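Progress report to the Fovia program office
Reporting period ending December 9, 2021
Project: Handling rules for two-arm tabletop cells
Prepared by: Bogumił Szulc, Jemelo
Reviewed by: Bartosz Tokarz, Goltier

1. Status

Work package 2 is on schedule. The draft rule set has been through one full review at Goltier and one partial review at the Wysocka site. The sections on cell layout, cabling and grip checks are stable and can be used in training now. The sections on shared space and record keeping are still open. No change to the budget is requested.

2. Cell layout

The layout rules were rewritten after the first review. The earlier text gave a fixed list of approved positions for each object, which operators found hard to follow and which went out of date whenever a task changed. The current text sets conditions on the layout and leaves the positions to the task sheet:

2.1 Both arm bases are mounted on the same rail and their fasteners are checked before the first run of a shift.
2.2 Any fixture that stands between the arms, such as a shelf or rack, is placed where each arm can reach the open side without crossing the other arm's base.
2.3 Objects that aren't part of the task may stay on the table as background, but they're listed on the task sheet by name.
2.4 Cases and boxes may be stored upright or flat. The task sheet states which.
2.5 Cables to wrist cameras keep enough slack for the full range of the wrist and don't rest on the fixture.

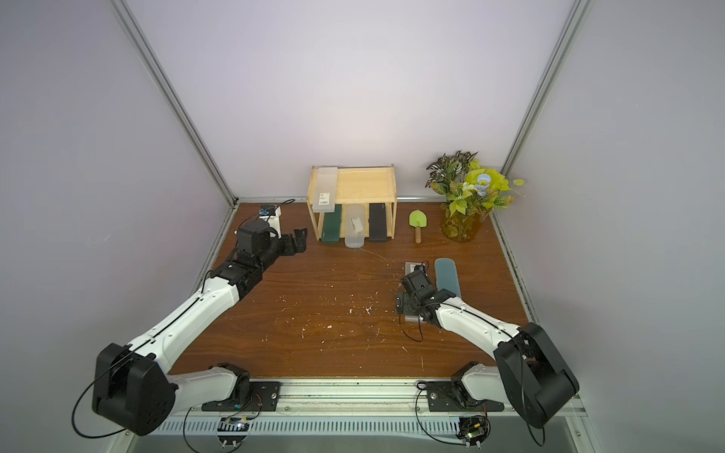
Rule 2.3 drew the most comment. Goltier asked for a bare table as the default. We kept the present wording on the grounds that a cell used for varied tasks will have extra items in it, and an unlisted item is the greater problem when two runs are compared. Tokarz accepted this on condition that any listed item be treated as an obstacle in path planning. That condition is now rule 2.6.

Surface condition is covered by a new rule, 2.7. Loose debris is brushed off at the start of each shift. Marks and scratches that are part of the surface are left alone, and the table isn't refinished or turned during a series. If it has to be replaced, the series is closed and a new one opened.

3. Grip checks

Section 3 covers two-finger grippers holding light plastic cases and containers. These parts flex, and a force setting that's safe for a rigid block can bend a thin rim. The rules are:

3.1 Contact is made on the side walls. Latches, hinges and notches are avoided where the task allows.
3.2 Both fingers make contact before any lift is commanded.
3.3 The force limit is set per object and recorded on the task sheet.
3.4 The wrist view is checked for both contact points before the object is moved over or into a fixture.
3.5 A rim that stays bent after release is logged, and the object is withdrawn at the end of the run.

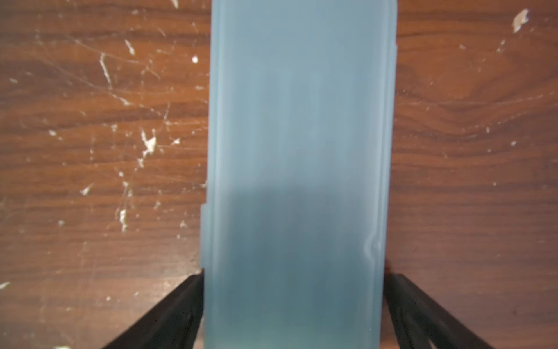 The written force limits were tested at Wysocka on a set of 207 grips. Operators applied rule 3.4 without difficulty on dark cases. Translucent containers took longer to check. Their edges are low in contrast, and the wrist camera isn't always in focus at that distance. The next draft will allow the fixed camera view as a second source when the wrist view is unclear. It won't allow the check to be skipped.

Finger pads are inspected every 24 hours of running time. The reviewers asked whether this could be extended. We don't have enough wear data to support a longer interval and have left the figure as it is.

4. Shared space

Two questions remain open.

The first is priority when both arms need the same opening. The draft gives priority to the arm that's already holding an object. This works for simple storage tasks but leaves the case where both arms are loaded. Goltier prefers a fixed order by side, and Jemelo prefers that the operator assign priority on the task sheet. Both options will be run before a choice is made.

The second is the stop condition. At present a stop on one arm stops both. Operators at Wysocka reported that this is correct for faults but slow to recover from when an arm has only been paused. A separate pause state is being drafted. It will hold both arms in position and keep the grip closed on any object already held.

5. Records

The task sheet has been cut to a single page. It carries the object list, storage orientation, force limits and priority setting. Around 600 completed sheets in the old format are still on file. They'll be kept as they are and won't be converted, as the old form has no field for storage orientation.

6. Next period

Trials of the two priority options begin after the pause state is approved by both partners. The revised grip section goes to Tokarz for comment first, followed by the record section. The complete rule set is due to the program office in March.

Decision requested: approval to issue sections 2 and 3 to the Wysocka operators as interim rules.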